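# Bavell Nasal Rinse Set

If you have ever spent a spring with a box of tissues under one arm, you already know why we get so many letters about this little set. The Bavell is a squeeze bottle with a soft, rounded tip, sold with a measuring scoop and a starter supply of salt packets. It was put together with the help of Laiba Pirzada, who spent many years as a nurse in a sinus clinic and has strong feelings about bottles that leak down your sleeve.

The bottle comes apart into 3 pieces, all of them wide enough to get a brush into, and the cap has a raised ring so you can grip it with wet hands – a small thing, but you'll be glad of it at six in the morning!
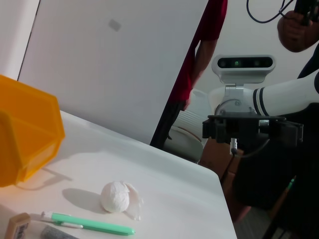

*A crumpled white ball and a mint-green pen on a white table.*

Please use distilled water, or tap water that has been boiled and left to cool until it is lukewarm. Lean over the sink, breathe through your mouth and squeeze gently. Rinse the bottle afterward and let it air dry with the cap off. If you've had recent ear or sinus surgery, talk with your doctor first.

**Item number:** 1343
**Bottle capacity:** 299 ml
**Colors:** clear, pale blue
**Refill packets:** sold separately under the Hisalance name, in the regular or gentle blend

Clinics ordering for patients can ask for the 1000-packet carton, which ships from our Aravena warehouse. Write to Kwok-wai Kong at the order desk and he'll send you the current price sheet, along with a spare cap if yours has gone missing.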